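Setting a small round table for shared egg breakfasts without losing the egg

Most advice on laying out a kitchen table assumes you have a rectangle, four chairs and matching plates. We have a round white table, a red bowl, two mugs that don't match and a handful of steel dishes. I went through the usual tips one at a time to see which survive on a table like ours. Plenty didn't.

Allow 20 minutes the first time. You'll want one wide bowl, two mugs, a small pan or pot, a couple of shallow steel dishes, a lid, one utensil and at least one egg. Don't buy anything. The Hornier "round table set" that keeps getting recommended is a tray with compartments, and a tray with compartments is a way of making a small table smaller.

Step 1. Give the egg a home before you put anything else down

An egg on a hard, smooth tabletop is going to roll sooner or later. Every list I read puts it last, as if it were a garnish. I'd put it first. The wide bowl is the best place for it while you arrange the rest: the sides are high enough to stop it, and a brown egg in a red bowl is hard to overlook when you're reaching across for a mug.

People will tell you to line the bowl with a folded towel. I tried it with and without and couldn't see that it mattered for one egg. For half a dozen, maybe. 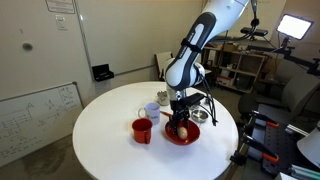
Step 2. Put the mugs together on one side

The standard rule is that both handles point right. That works if everyone is right-handed and sits on the same side of the table. On a round table there is no same side. Stand the mugs close to each other with the handles facing opposite ways, so two people can each take one without turning it.

Keep the shorter mug in front if they differ in height. If they don't, skip this bit.

Step 3. Keep the front for what you touch most

Mug and bowl go near the front edge. Pot, lid and steel dishes go farther back. I was doubtful about this one, because it sounds like the kind of thing a catalog says, but it held up. The pot gets lifted once or twice in a meal and the mug gets lifted all the time.

Lay the spare lid flat beside the pot. Leaning it against the side looks tidy and lasts until somebody bumps the table.

The utensil can lie at a slant between the mugs and the dishes. Lining it up square with the edge makes no sense here, as there's no straight edge to line it up with.

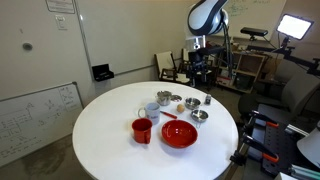 Mug and bowl in front, pot and flat lid behind.

Once the bowl is needed for something else, the egg can come out, but keep it toward the middle of the group. If it starts to wander, put it in one of the shallow steel dishes. Concetta Caputo swears by a ring of twisted paper napkin under it. I've seen hers work and I've seen mine unroll.

Step 4. Decide whether you want a coaster

I don't much. A small round wooden one is fine to look at, and it does mark a spot for something you plan to put down later, such as a hot pan. Under a mug, on a table that wipes clean, it's one more thing to wash. The Nalov leaflet asks for a coaster under every single item, and I would gently suggest that Nalov sells coasters.

If you do use one, put it in the open space behind the big bowl and leave clear table on all sides of it.

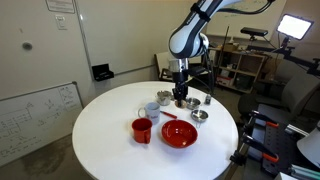 Shared Kitchen Group, Vishwakarma Building

A few questions came up when Shewit Jemal read the draft, mostly to do with the small dishes. Yes, they can sit side by side. No, they shouldn't be stacked while people are eating, or the one you want will be on the bottom. If a dish has a wire handle, let it hang over the rim where you can catch it with a finger.

Step 5. Turn the layout around and check it again

Walk to the other side of the table. This is the only step I'd call necessary, and I haven't found it in any of the guides. What looked like a sensible front row may now be the back row, with the red bowl and mug out of reach and a pan where you'd expect a drink.

Move whatever bothers you. Angle the pot handle outward on the side where the cook stands, but never so far that it hangs past the edge of the table. A small spoon can rest in front of the pot with its tip on the rim. An empty cup can go upside down until it's wanted – dust is a fair reason, though I suspect most people do it out of habit.
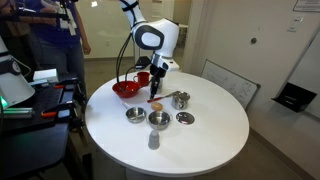
Step 6. Clear in the reverse order

Take the pots and pans first, then the lids and the steel dishes, then the mugs. The egg, if it hasn't been eaten, goes last, back in the bowl and carried with both hands. On Friday I tried carrying the bowl and a mug together to save a trip. I don't recommend it.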